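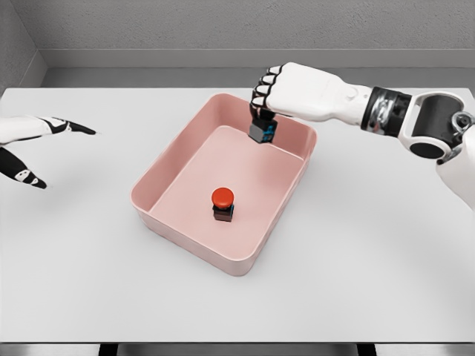 A reader of last year's notes wrote in to say that folding one towel on video proves nothing, and that I should stop calling these things household robots until one of them can get through a whole laundry basket alone. Fair enough! I'm keeping the complaint at the top of this handout, as it's pretty much our question for the week: can machines do chores yet?

My short answer is some chores, some of the time, if you're patient and you tidy up first.

Take sorting small parts into a tray. You and I do it while chatting. For a two-handed robot it's a string of little problems – find the part, close the fingers on it, carry it over the wall of the tray, let go without knocking over whatever is already in there. Simulation is great for practicing this (you can drop a virtual block all night and never crawl under a bench for it), but a real block slips and rolls in ways the software only guesses at.

Our running case is Terkano, a small shop that packs switch parts. They wanted one station automated, and the bid from Ledus promised 120 trays an hour. I love this case because the number sounds so good until you ask what counts as a finished tray, and who steps in when a part lands on its side.

For the home end we'll use the Rind kitchen trial, which ran in March. They logged 2,259 attempts at clearing things off a counter and split the failures into 11 types. Please read the list of types before the results! Most of my students go straight to the success rate and miss the part where a dropped spoon and a stalled arm get counted the same way.

Before next class:

Pick one chore you did this week and write down every time your hand touched something. Include the boring ones (opening a drawer, shifting a cup out of the way).

Mark the steps where you used feel and didn't look.

Look up the gripper pages on Finditik and choose one you'd trust with your chore. Half a page on why is plenty.

Bring the list on paper, we'll be swapping them.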